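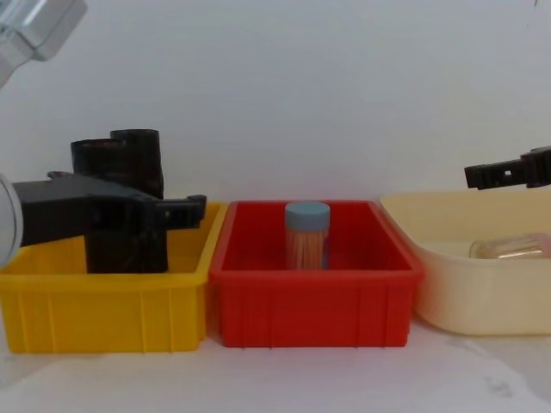 Chapter 4
Fame, Family and the Press

Rattana Chuensuk had been acting for eleven years before most newspapers printed her name. When they did, it was as the wife of the singer Said Radwan. Her part in the television serial Hellurgate, which ran to 30 episodes, was mentioned in the last line of the report or left out.

This chapter looks at how entertainment reporters write about people who are related to someone better known. It deals with husbands and wives first, then with children, and finally with former partners, who have the least say in what is printed.

We begin with a set of 679 short profiles collected by Pornthip Thongdee from fan magazines and gossip sites. She noted the first fact given about each person after their name. For actresses married to musicians, it was usually the marriage. For actors married to musicians, it was usually a film or a series. Many profiles gave no place of birth, and several copied the same wrong age from one another.

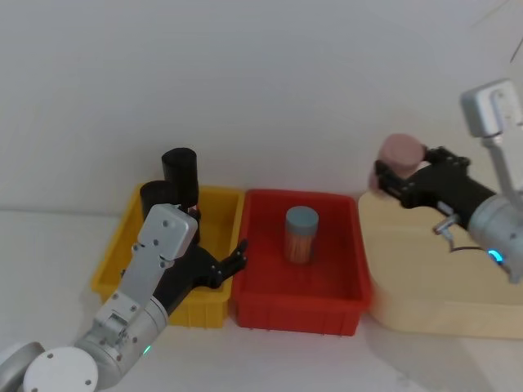
Fig. 4.1 Yellow and red plastic bins and a wooden block on a table.

Warrick Tapsell, who edited the magazine Plerkden until 2000, defended the practice. Readers, he argued, look for a name they know, and a profile has to start there. Chuensuk took a different view in her memoir, Mai. She wrote that she stopped giving interviews in February of the year she married, when a reporter asked her four questions and all of them were about her husband's tour.

Both accounts are discussed in section 4.2. Before reading it, find two profiles of the same performer and compare their opening sentences.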